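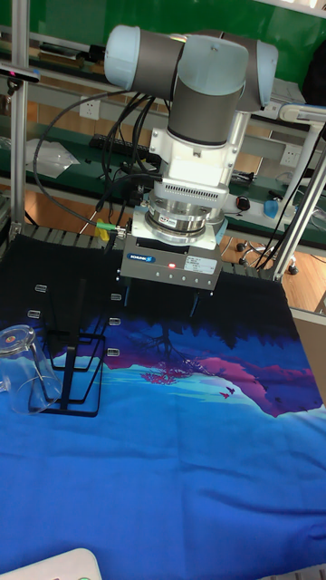

Does a robot arm need a new risk assessment every time you change what it picks up?

It depends on whether the change touches anything the old assessment relied on, and in my experience it usually does. A different part means a different grip force, a different path, or a different thing that can break. I don't redo the whole document each time. I reopen it, go through the hazard list line by line, and write down what changed and what didn't, with initials next to both.

I've been meaning to write up the house rules we use for small arm cells, partly for new people and partly for me. We started with a two-page sheet in May and it has grown since. The current version is dated July 5, 2023, and it lives in a binder at the cell and in the shared folder. If the two disagree, the binder wins, and whoever finds the difference fixes the folder the same day.

The standards come first. ISO 10218 is the one for industrial robots, part 1 for the robot itself and part 2 for the cell and how it's put together. ISO/TS 15066 covers collaborative operation, with the contact limits for different body areas. ISO 12100 is the general one on risk assessment, and I'd tell anyone to read it before the other two, even though it hardly talks about robots. None of these will tell you what to do with a dish rack and a glass. They tell you how to think about it and what you have to be able to show afterward.

An arm sold as collaborative is not a collaborative cell. I have had this argument more than once. The arm may stop nicely when it bumps your forearm, and then somebody bolts on a gripper with thin fingers and the contact area goes down to almost nothing. Pressure is force over area. The tool and the part count as much as the arm does, and the assessment has to be done with both attached.

Our naming is simple. Flarano is the pick and place cell and Mundo is the one we use for force work. Pan is the fixture library, meaning the drawings and the settings that go with them. Plovero is the logging tool, which one of us wrote and which all of us complain about.

The rules for fingers and grippers are these. Finger changes are done with the arm in protective stop and the drive power off at the pendant. Paused is not off. After the change, the tool center point gets measured again, even if the new fingers are the same part number. The payload and center of gravity get entered again too. A wrong payload setting makes the force readings wrong, and then every limit you built on those readings is wrong by the same amount. We once ran Mundo for most of a day with the mass of the old fingers still entered. It was off by 500 grams, a number I now remember very well.

Force sensors get zeroed with the tool hanging free, at the same pose each time, after warmup. Write the pose down. Ours is in Pan under the fixture name. If the offset has drifted more than the sheet allows, you stop and look at the cable and the mounting screws before you touch the software.

Cables are the thing I nag about most. Any cable that goes to the flange has to be checked through the full range of the wrist at slow speed before a new program runs at working speed. Watch the loop, and watch the connector end, where the strain collects. Leave enough slack for the worst pose and not much more than that, or it will find something on the table to catch. I keep a tally of stops in Plovero. The last time I pulled it we had 1,763 logged stops on Flarano, and cable snags were a bigger share than I would have guessed. The largest share was people hitting stop on purpose to fix something on the table, and that's fine. I want people to hit stop.

Glass has its own page. Anything breakable gets a written grip force limit and a written approach speed, and the person at the pendant wears eye protection, and so does anyone standing next to them. If a glass breaks, the run is over. You don't clear the pieces by moving the arm out of the way under program. Jog it up by hand control, power off, then clean. Check the finger pads for slivers before the next part. I'd also say use the cheapest glasses you can find, but that's budget and not safety.

Clear parts are a problem for cameras, so don't let a vision check be the only thing between the fingers and a hard surface. Set a floor plane in the robot's safety settings and leave it on. We put ours a little above the table surface and accept that some grasps can't be reached. Patterned table covers are allowed, but a cover has to be flat and fixed at the edges near anything that moves, and its thickness goes into the floor plane number. I added that one myself after measuring a table bare and then covering it.

Speed. First run of any program is at reduced speed with a hand on the enabling switch. Reduced means 250 mm per second or less at the tool, and that includes the fingertips. After that you can step it up. Each step gets a line in the log with the program version.

Logs get kept. Plovero has nearly 4,000 entries for the two cells and I've been asked why we don't trim it. When something odd happens I want to be able to look back and find out who changed the fingers and when. It takes up hardly any room.

Two things still open. We don't have a good rule for who may override the floor plane, so right now it's two signatures and a lot of grumbling. And the page on soft finger pads needs wear limits, which I can't write until we have measured a few worn sets. I've started putting the old ones in a labeled bag.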